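Home | Diary | Garden | Archive | Contact

Last updated: Thursday

Slow week. The rain held off until the evenings, which meant I got most of the beans staked before my back gave out. I used the old bamboo again. Three of the canes split at the bottom, so I cut them down and gave them to the peas, which never get very tall anyway.

The train to Nenar is now every 80 minutes in the middle of the day. I went in for my teeth and missed the return by the length of the platform. The waiting room was locked. I sat on the wall by the bike racks and read the whole of the Gendutton parish newsletter, including the drainage notices. My teeth are fine.

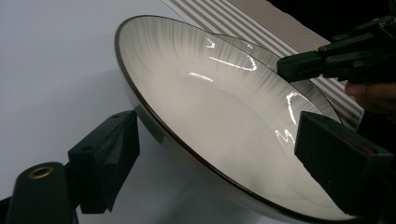
The bigger matter is the footbridge at Maltesard. It has been shut since the winter and there is now a second fence in front of the first one. I used to cross it four mornings a week. Going by the road adds 47 minutes to the walk, and there is no sidewalk past the quarry gate, so I have mostly stopped going. I miss the heron more than the exercise.

I wrote to the county in the spring and got a letter back saying an inspection was planned. In July they sent the same letter again with a different signature. I have put both in the drawer with the well paperwork.

A meeting was held in the Fodor hall this week and I went, though I don't like meetings. It ran long. The man from the county said the deck was sound but the east footing had moved. He had one drawing and it was passed along the rows — by the time it reached me it had a coffee ring on it.
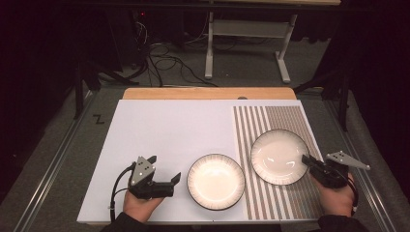
Tadhg Moynihan said from the back that he would give 200 dollars toward the repair that night if anyone could tell him what month the work would start, and that he had been asking for a month since Christmas. The county man wrote this down. He did not name a month.

I walked home by the lower lane. The blackberries are early but sour. Must return the post driver before the weekend, and buy string.

Filed under: Walks, Local, Grumbles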